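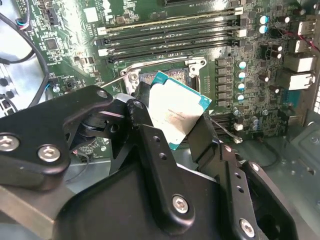

Kirar infant head phantom for ultrasound training
Order code 2958
Made by Javstead. Sold and serviced by Figueiredo.

Home > Training and simulation > Ultrasound phantoms > Kirar

In stock. Page updated 2022-07-05, old codes no longer valid, see bottom.

What it is

Life-size head of a term newborn for practising cranial ultrasound through the soft spots. Front fontanelle, back fontanelle, both mastoid windows. Inside is a gel brain with ventricles, the midline, choroid plexus and a cerebellum you can find from the side. Works with any ordinary scanner and any small probe, no software, nothing to plug in.

Meant for teaching. Not for checking that a scanner is measuring properly, we get asked this a lot. For that you want a proper QA phantom with known targets, ring us and we'll point you to one.

Who buys it

Neonatal units mostly. Radiology departments with trainees, sonography courses, a few transport teams. Also one or two vet schools, no idea how they get on with it.

What's in the box

Head with shoulders stub, soft skin fitted
Normal brain insert, already in
Filetti ring stand, keeps the head from rolling
Two blanking caps for the mastoid windows
Small bottle of top-up fluid
Cloth cover
Printed guide, English and Portuguese

Gel for the probe not included. Use whatever you have on the ward.

Inserts

The head opens at the neck. Quarter turn, lift, slide the insert out. Arrow on the insert faces the nose. If it won't seat don't push, turn it back and start again.

Normal insert comes with the head. The other inserts are sold one at a time:

Small bleed, left side, confined to the germinal matrix
Bleed into the ventricle, both sides, no dilatation
Dilated ventricles
Cystic change in the white matter
Preterm brain, smooth surface, few folds

All of these share order code 1072, just write which one you want next to the code. Yes we know it should be separate codes. Orders with the code and no name get held until someone rings you, so please do write it.

Inserts are not marked on the outside with the diagnosis, only a letter underneath. Trainers asked for this. Key to the letters is on the last page of the guide, so take that page out before you hand it round.

Size and weight

Head circumference matches a term baby. Skin is one tone at present, two further tones coming in November. Weight is close enough to the real thing that people tend to support the neck without thinking.

Scanning it

Microconvex or small phased array probe is best. A linear will do for the near field, the superior sagittal sinus and the space over the brain, but you wont get depth. Start on your normal neonatal head preset and leave it alone. Gain will look a touch high in the first centimetre, that's the skin.

Plenty of gel. Wipe between users. A light hand, same as on a baby. Pressing hard dents the fontanelle, it comes back by itself overnight.

Colour Doppler: nothing to see. There's no flow in this model. A flow version has been talked about, no date, please don't wait for it.

Needles: no. Not for taps. One needle through the skin and the insert starts to dry out, and it isn't covered.

Looking after it

Keep at room temperature. Not in the fridge, never in the freezer. Away from the radiator too.
Clean with mild soap and a damp cloth. Alcohol wipes turn the skin tacky after a few weeks. Chlorine wipes are worse.
Fluid level: check each month. Hold the head upright, look through the clear plug in the neck. If there's an air gap, top up with the bottle supplied. Tap water will do at a pinch but change it soon after, it goes cloudy.
Bubbles: lay face down for an hour, then upright, then loosen the plug. Most bubbles go. If you still have a bright line across the coronal view it's a bubble behind the insert, take it out and seat it agian.
Store with the cloth cover on. Biro does not come off the skin.

Life of the parts

Skin is guaranteed for two years, inserts for one year from delivery. Kept wet and out of the sun they go well past that. Skins are changed at our workshop, not by post kit, the seal needs a clamp you won't have. Allow nine working days door to door. We can lend a head while yours is away if you tell us early enough, there are only a couple and they get booked up before exam season.

Teaching notes

Idalina Moreira wrote the teaching notes that come with the guide. She runs neonatal ultrasound days and the order she teaches in is the order of the chapters: coronal sweep front to back, then sagittal, then parasagittal each side, then the mastoid window last. Her advice for a short session is to skip the mastoid and get everyone tidy on the coronal sweep first. One head between four trainees is comfortable. More than that and people stand about.

Notes can be copied freely inside your own hospital or course. Ask first if you want them in a published handout.

Delivery

Stock items go out next working day if the order is in before noon. Inserts travel in sealed tubs, open them over a sink. Check the box when it comes, a damp corner means a loose plug and we need to know within 10 days for the carrier's claim. Keep the packaging, you'll want it for repairs.

Outside the UK allow longer. Customs form is filled in by us. Goes as a teaching model, not a medical device, so no device paperwork comes with it.

Prices

On request, depends on how many inserts. Course bundles (head, stand, three inserts of your choice) work out cheaper than separate orders. Hospital purchase orders fine. Quotes hold for sixty days.

Questions we get

Will it fit our old stand?
If it's a Filetti ring, yes. Flat base from the first model, no, the shoulders are a diffrent shape.

Can we put it in the scanner room for CT or MR practice?
No metal in it so no harm done, but the pictures are poor. Gel was made for ultrasound and that's all.

Can the inserts be mixed with the first model head?
No. Neck thread changed.

Latex?
None in head, skin or inserts.

Can we borrow one before buying?
Yes, one week, you pay return carriage. Normal insert plus one other.

Old codes

If your purchasing system still shows the long codes with a K in front, those are dead. Head is 2958, any extra insert is 1072. Top-up fluid has no code, just ask, it goes in free with the next order.

Contact

Orders and quotes: Figueiredo sales desk, use the form on the contact page.
Repairs, loan heads, anything leaking: Jaime Brandão, workshop. Put the serial number in your message, it's under the left shoulder. Photo of the fault helps.

Downloads: user guide, cleaning sheet, repair form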